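Vuketti Folding Paper, Light Blue
Item 122
Sold by Eretti, Drestville

Pack of 60 sheets
Color: light blue (other colors on their own pages)
Coating: none
Printed guide lines: none

Let's get the claims out of the way first. The wrapper says "crisp folds every time," and we don't believe that of any paper, this one included. A crisp fold comes from lining up your edges and pressing hard with a fingernail. What we can say is that Vuketti takes a crease well, holds it about as well as papers that cost more, and doesn't crack white along the fold the way the cheaper pack we used to stock did. We dropped that one in June.

What it's good for

Paper airplanes, mainly. It's stiff enough that a nose stays pointed after a few landings, and thin enough that you can fold the wings over the body without a fight. Boats and simple boxes are fine too. Cards, maybe, if you don't mind them a bit floppy.

What it's not good for

Small, fussy models. Once you have several layers stacked up, the folds get thick and start to creep, and no amount of pressing will fix it. If you want to make cranes the size of a thumbnail, buy something thinner. Fontes makes a tissue paper that we also carry (item 123) and it's a better choice, though it tears if you look at it wrong.

It's also not waterproof. The old wrapper hinted that it was. We floated a boat in the shop sink and it sagged before we'd finished our coffee.

About the color

Light blue on both sides. Some people like that because the finished plane looks the same from any angle. Some people hate it, because directions with a "colored side up" step are no help at all. Mark one side with a pencil dot if you're working from a book. Expect small differences in shade between packs, so if you need a lot of sheets to match, order them together.

Cutting

Any decent pair of household scissors will do. We've been asked whether you need a special paper knife and you don't, whatever the craft magazines say. Cut before you fold where you can.

Is it worth the extra over copy paper?

Depends. For a kid who's going to throw a plane off the porch until it lands in the gutter, no. Use copy paper. For a class, a party table or anyone who gets annoyed when a center crease won't stay put, we think so, and the sheets come out of the pack flat, with no curl to fight.
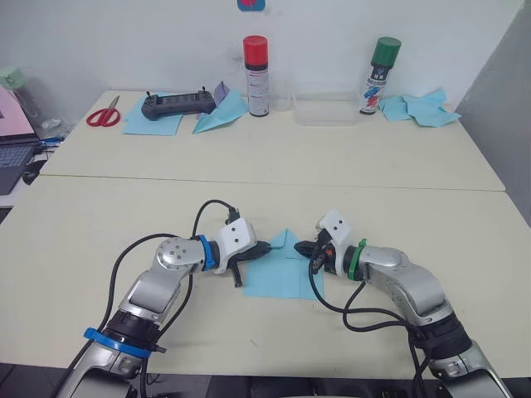

Light blue sheet, creased down the middle. Pointed folded piece and red-handled scissors on the table behind.

Customer comment

"I expected to send it back. The folds held, and I've bought 3 packs now. The wrapper is still impossible to open neatly." Ewurabena Asamoah

She's right about the wrapper. Slit the short end and slide the stack out, or you'll bend the corners of the top sheet.

Returns: unopened packs only. Store flat and out of the sun.

Page last checked October 2026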